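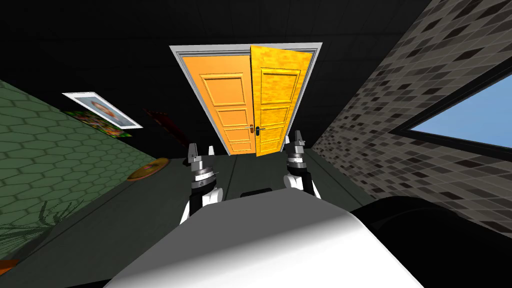
May 17, 2023 – dance night, and I can't sleep

My calves are on fire and I am so happy! Seventeen weeks of learning Skomadance and tonight I got through the whole long set without once going left when everybody else went right. Well, once. But I came back in on the beat, and Rajkumari gave me a thumbs up across the circle, so I'm having it.

I should write down the turn sequence while it's still in my legs. Two slow steps, heel, heel, quarter turn, clap on the off beat, then the quick bit (the one I always think of as stirring soup) and back out to the edge. The trick is to breathe before the quick bit. Jacobus told me that in November and I nodded and ignored it for half a year. He was right!

I practiced the heel part before supper, holding on to the counter, and my shins know all about it. 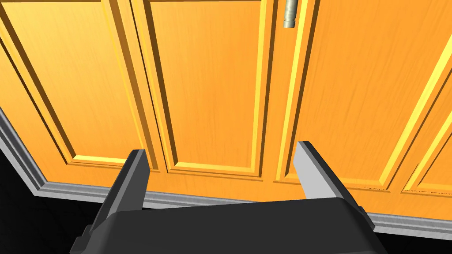 Orange cabinet doors, from way down low.

We had 30 people tonight, the most since I started. Vikas brought his drum as well as the speaker, and oh, the difference. With the recording you follow the music, but with Vikas you sort of lean on it. He sped up in the last round just to be mean and we all kept up, red in the face and laughing. Satish is 73 and wasn't even puffing. I want his knees.

Afterward we stood around eating Yogesh's date cookies and talking about the summer gathering in Pliltard. It's a whole weekend, three circles going at once, and a late one after dark for anybody still standing. I said I'd think about it. I've already looked up the trains, so I suppose that's me thinking about it. 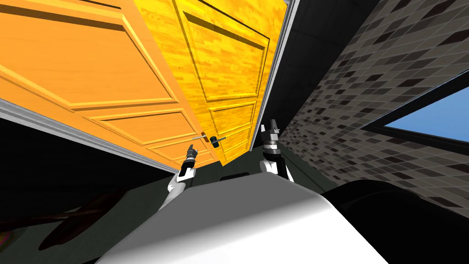

Shoes, though. The old canvas ones are splitting at the toe and I slid twice on the quarter turn. Rajkumari swears by a thin leather sole and says she'll lend me her spare pair next time to see. We're the same size – what luck!

To do: tape the left shoe, ask Vikas what that last tune was called, answer Jacobus about sharing a room in Pliltard. Yes, obviously. I'll write to him in the morning.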